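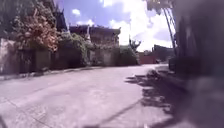 Teaching a robot to drive by remote control is mostly a matter of driving well yourself, over and over, on the same piece of road. I have been doing it since October with Ishida, which is what we call the little four-wheeled cart, and the route we call Iltadero. I steer, the cart records what I do with the sticks along with what its cameras get, and later the model is trained to copy me. So my bad habits go in too. The shadows that reach out from the right-hand curb toward the middle of the road are a good example. In the first set of runs I slowed down every time I came to a patch like that. I didn't know I was doing it. The model learned that dark spots on concrete mean slow down, and it started crawling under every tree we have.

The fix was boring. I went back and drove the shady parts at the same speed as the sunny parts, 21 runs of only that, in the morning and again in the afternoon when the shade had moved. After retraining, it goes through at a normal pace most of the time. It still hesitates now and then, and I don't have an answer for that yet.

A few people have asked what a run looks like. I set the cart by the left curb, start the recording in Cilance (our logging program), wait for the beep, and drive. I try to keep the same distance from the curb the whole way. When I reach the end I stop the cart fully before I stop the recording. If I do it in the other order, the run has no stop in it, and the model never sees how one ends. I lost most of an afternoon to that in my first week.

Then I write a line in the notebook. Light, clouds, anything parked, anything I did wrong. If I bumped the stick or oversteered, I mark the run and somebody at Provthorpe decides whether to keep it. They keep more of them than I expected. A run where I drift and then correct is useful, as the model needs to see how to get back to where it should be. What they throw out is the wobbling, where I'm correcting for no reason. 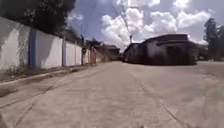

Blue pillars on the left, long joint in the concrete on the right.

The joints gave me more trouble than the shadows. Wheels don't care much about them, but I was steering to cross them square, which meant a small swerve each time. On the controller it felt like nothing. When I looked at the plotted path afterward there was a kink at every joint. Now I hold my line and let the cart roll over them at whatever angle they come. It rattles a bit.

The total stands at 96 runs. I was told that would be plenty for a straight road with a wall on one side, and for the straight part it probably is. The bends are behind. I take them a little differently each time, and the model seems to split the difference and go wide.

Next month I'm going to try 2 shorter sessions a day in place of one long one. My thumbs get tired and the last few runs are always the sloppy ones. I also want new batteries for the controller before then.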